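Brew bench notebook – herbal line, May

Picking up from the previous page, where the chamomile base was still running thin at the low dose. Moved on to the hibiscus and rosehip blend, working name Mendusness. Two lots on the bench: the Mundbridge lot that came in with the last delivery and the retained lot from the winter batch. Same recipe on paper. The cut is different. The Mundbridge rosehip is finer and has more dust at the bottom of the bag.

Method as before. 2 g per cup, 181 ml water, poured at a full boil, lid on, no stirring. Liquor strained into white cups and tasted when cool enough to slurp. Pour order swapped between rounds.

Round 1, steep six minutes.
Mundbridge: color comes out fast, deep red almost at once. Sharp up front, drying on the sides of the tongue, a little stewed. Sediment in the cup.
Retained: lighter red, cleaner. Acid builds slower and the rosehip sweetness is still there after swallowing. Apple note is weak in both.

Round 2, steep four minutes.
Mundbridge: better. Acid still leads but the stewed note is gone. Would pass.
Retained: underdone. Tastes like pink water with a hint of jam.

So the fine cut extracts sooner, as expected, and the pack instruction can't cover both lots. Either we sieve the fine lot or we change the rosehip spec. I prefer the spec. Sieving loses weight and somebody has to do it every time.

Sieved a small portion anyway to see what we would be throwing out. Brewed the dust by itself at the standard dose: cloudy, very sour, clogs the strainer. Brewed the sieved portion at six minutes: close to the retained lot, slightly more acid. I would not pick them apart in a blind set. Sieved remainder is in the tin with the green lid, please don't use it for anything else.

Water note. The Tavares filter was changed before round 1, so these results should not be compared directly with the chamomile runs. Hibiscus shifts color with hard water (duller, toward purple) and I saw none of that today. Scale in the kettle is light. Descale before the next session regardless.

Gena trial bags: filled 20 by hand with the sieved Mundbridge material, string and tag type. Heat seal held on all but one, which split along the short side on the pour. Seal jaw was probably not up to temperature for the first bag. Bagged material steeps slower than loose – add a minute at least. Bag floats for the first part of the steep and the top corner stays pale. A bigger bag would fix it, but the carton is already sized.

Aroma, dry leaf: Mundbridge is flatter, a bit like raisins. Retained is brighter and has some orange peel, odd given its age. Check whether the peel came from a different supplier on the winter batch. The batch card only says "peel, cut" and a weight.

To do:
– blind set, sieved against retained, three cups each
– ask Mundbridge for a sieve analysis on the rosehip
– repeat the bag trial with the seal jaw fully warm
– go back to chamomile with the new filter
– relabel the jars on the lower shelf, two of them have lost their dates

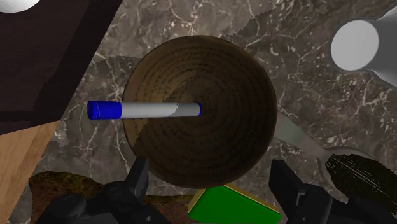 One more on the bag trial: the tag staple leaves a faint metal taste if the tag drops into the cup. Try the knotted string next time and keep the steep the same so only one thing changes.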